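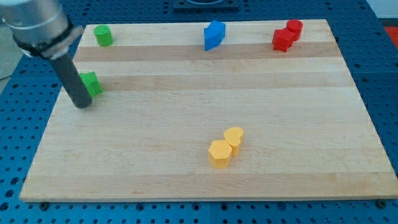

Hi all, I finally got a free morning to go through the Selent waterfront plat, and I'm so glad I did! The original survey shows 107 lots between the old ferry landing and the mouth of the creek, and they're laid out as long, narrow strips, one right against the next, pale and darker like the bands of wood on that board with the green star. Every strip ran from the wagon road clear down to the water. I had always pictured big square parcels down there, so this changes how I think about the whole shore.

Somebody wrote last week:

> Does anyone know when the public could first walk the beach
> at Selent? My grandmother talked about having to cut through
> the Raudsepp boatyard to go swimming, and she said there was
> a fence on the other side. I'd love to know if that was a
> real property line or just a grumpy neighbor.

It was a real line! The Raudsepp yard took up lots 28 and 29, and the fence stood on the side toward the Ikness cannery. Ikness owned everything from there to the creek, and the deed goes down to the low water mark, so your grandmother would have been trespassing if she'd gone around it. The yard seems to have let people through as long as they stayed off the slip (I found a letter complaining about wet children on the ramp, which I enjoyed very much).

The town bought the cannery's frontage first, for $3430, and that got them the gravel stretch where the picnic tables are now. The boatyard piece came a good while later, after the Beltel ferry stopped running and there was less call for repairs. I haven't found that deed yet. The index sends you to page 183 of the second book, and page 183 is a drainage easement – so either the number is wrong or I'm in the wrong book.

If anybody has old snapshots taken from the ferry landing looking toward the creek, please send them along, even blurry ones. I'd especially like to see where that fence met the water. I'm going back to the records room in May and can look up other lots while I'm there.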